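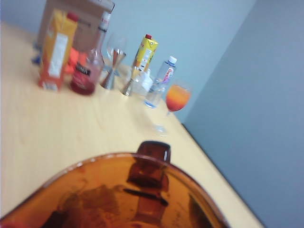 オレンジの自家製シロップは、冷蔵庫でどのくらい持ちますか。

砂糖と果汁が同量なら2週間を目安に使い切ってください。砂糖を減らした場合はもっと早く飲みきるか、小分けにして冷凍します。

7月 午後4時
投稿:柑橘の棚(スレッド作成者)
印刷する | メールで送る

オレンジシロップの砂糖、どこまで減らしていますか

柑橘の棚
毎年夏になると炭酸で割る用にオレンジのシロップを作っています。元にしているのはAudrey-Anne Pelletierの小冊子『Bollenano』の108ページにある配合で、果汁と砂糖が同量、砂糖は800グラムです。味は好きなのですが、家族から甘すぎると言われるようになりました。
砂糖を半分にしたら、今度は冷蔵庫に入れておいたのに数日で匂いが変わってしまい、捨てました。瓶は煮沸しています。皮は白いところを除いて少しだけ入れました。
減らしている方、割合と保存のしかたを教えてください。

mikan_no_hako
半分はさすがに減らしすぎだと思います。うちは三割減で止めています。それでも十日ほどで飲みきるようにしていて、残りそうなら製氷皿で凍らせます。凍らせたものをそのままグラスに入れて炭酸を注ぐと、氷で薄まらないので楽です。

縁側
砂糖は甘味のためだけに入っているわけではないので、減らした分だけ日持ちは落ちます。瓶を煮沸しても、果汁のほうに火が入っていなければ同じことです。果汁は加熱していますか。

柑橘の棚
>縁側さん
していません。小冊子では砂糖を果汁に溶かすだけで、火にかけないほうが香りが残ると書いてあります。

縁側
それなら半量で傷むのは当然かと。あの配合は砂糖がたくさん入っている前提のものです。割合を変えるなら作り方も変えないと。

Skakgateの朝
火を入れるのには反対です。オレンジは煮ると香りが一気に飛んで、缶詰の汁みたいな味になります。加熱するくらいなら、少量ずつ作って早く飲むほうがいいです。私は飲む前の日にしか作りません。

縁側
それは毎回しぼれる人の話でしょう。箱で届いて一度に処理しないといけない家もあります。

mikan_no_hako
うちがまさにそれです。箱で来るので前日に作るのは無理です。

Skakgateの朝
箱で来たら果汁だけ先に凍らせておけばいいのでは。砂糖は解凍してから入れます。

柑橘の棚
果汁だけ凍らせるのは考えていませんでした。場所を取らないなら試してみたいです。冷凍庫が小さいので袋で平たくするしかなさそうです。
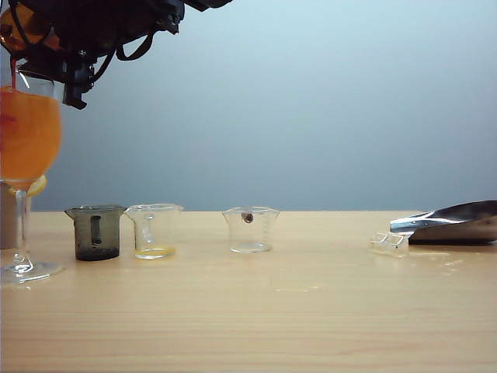

読了時間:4分

塩豆
途中から読みました。甘さの話なら、シロップの砂糖を減らすより、割るときの量を減らすほうが先ではないでしょうか。シロップは元の配合で作って、グラスに入れる量を計って入れる。うちは目分量をやめただけで甘いと言われなくなりました。
足りない酸味はレモンで足します。オレンジは季節が進むと酸が抜けてくるので、同じ砂糖の量でも甘く感じることがあります。

mikan_no_hako
計るのは何を使っていますか。大さじだと縁までいっぱいにするのが面倒で、結局適当になってしまいます。

塩豆
注ぎ口のついた小さいビーカーです。目盛りが細かいほうが使いやすいです。Amelの計量カップも持っていますが、大きすぎて少ない量が読めないので、粉ものに回しました。

縁側
シロップは濃いので、先に計って注ぐとビーカーの内側にかなり残ります。グラスをはかりにのせて直接入れたほうが正確だし、洗い物も出ません。

塩豆
脚つきのグラスだとはかりの上で安定しないので、うちは使っていません。内側に残る分は毎回同じくらいなので気にしていないです。炭酸を少し入れてゆすげば取れますし。

縁側
好みの問題かもしれませんが、私ははかり派です。

柑橘の棚
>塩豆さん
入れる量のほうは盲点でした。今まで瓶から直接注いでいました。家族がそれぞれ勝手に作るので、濃いのも当たり前でした。

Skakgateの朝
薄くすれば甘くなくなるのは当然で、それだとオレンジの味も薄くなりませんか。私は砂糖が少なくて果汁の多い味が飲みたいので、元の配合には戻れません。

塩豆
そこは生の果汁を足して調整します。シロップ少しと、しぼった果汁と、炭酸。シロップだけで味を決めようとすると難しいと思います。

Ghorbani食堂のファン
Ghorbani食堂では、オレンジのシロップにほんの少し塩を入れていると聞いて、家でもやっています。甘さの輪郭がはっきりするので、薄めでも物足りない感じがしません。入れすぎるとただのしょっぱいジュースです。一度やりました。
あと、赤いシロップをあとから垂らすとグラスの中に筋が残って見た目はきれいですが、甘さも足されるので、オレンジのほうを控えめにしておく必要があります。子どもはこれが好きです。

mikan_no_hako
塩はスイカと同じ理屈ですね。やってみます。

縁側
塩は保存には効かない量だと思うので、そこだけは期待しないように。

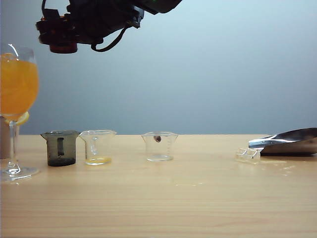

皮は入れるか入れないか

柑橘の棚
もうひとつ、皮についても意見が聞きたいです。傷んだ回は皮を入れていました。関係あるでしょうか。

mikan_no_hako
うちは入れません。苦味が出るのと、表面の汚れが落ちきっているのか不安なので。香りが欲しいときは飲む直前に皮をひねってグラスの上で香りだけつけます。

Skakgateの朝
皮は入れます。入れないと香りが弱いです。ただし漬けっぱなしにはしません。一晩で引き上げます。長く入れておくと苦くなって、甘さで隠すことになって、砂糖を減らす意味がなくなります。

縁側
これは朝さんに賛成です。引き上げるなら入れてかまわないと思います。傷んだ直接の原因が皮かどうかは、読んだだけではわかりません。砂糖を半分にしたことのほうが大きいと思いますが。

柑橘の棚
入れっぱなしでした。瓶の底に沈んでいて、最後まで取り出していません。

塩豆
沈んだ皮より、浮いて液から出ている皮のほうが気になります。出ているところからカビが来たことがあるので。輪切りを飾りにするなら、瓶ではなくグラスのほうに入れています。

Ghorbani食堂のファン
果物の表面にワックスがかかっているものは、お湯で洗ってこすっても皮は使わないようにしています。国産の表示があっても防かび剤の有無は別なので、売り場の表示を見てください。

mikan_no_hako
瓶の口が広いと取り出しやすいですよ。細い口の瓶で皮を入れたら、箸でも取れなくて困りました。

柑橘の棚
ありがとうございます。次の箱が届いたら、次のようにしてみます。
・半分は元の配合でシロップにする。皮は一晩で引き上げる
・残りは果汁だけ平たく凍らせる
・飲むときは計って入れ、足りない分は解凍した果汁を足す
加熱するかどうかは決めかねています。小さい瓶で一本だけ火を入れたものを作って、飲み比べてみるつもりです。

縁側
火を入れるなら沸騰させないこと。鍋の縁に細かい泡が出てきたら止めて、鍋ごと冷水につけてください。それで香りはかなり残ります。

Skakgateの朝
残らないと思いますけど、飲み比べの結果は知りたいです。

柑橘の棚
作ったらここに書きます。

最近のスレッド
・梅シロップの泡が止まらないとき
・炭酸水は買うか、家で作るか
・レモンの冷凍、丸ごとと輪切りのどちらが便利か
・保存瓶のパッキンの匂いが取れません
・余ったジンジャーシロップの使い道

印刷する | メールで送る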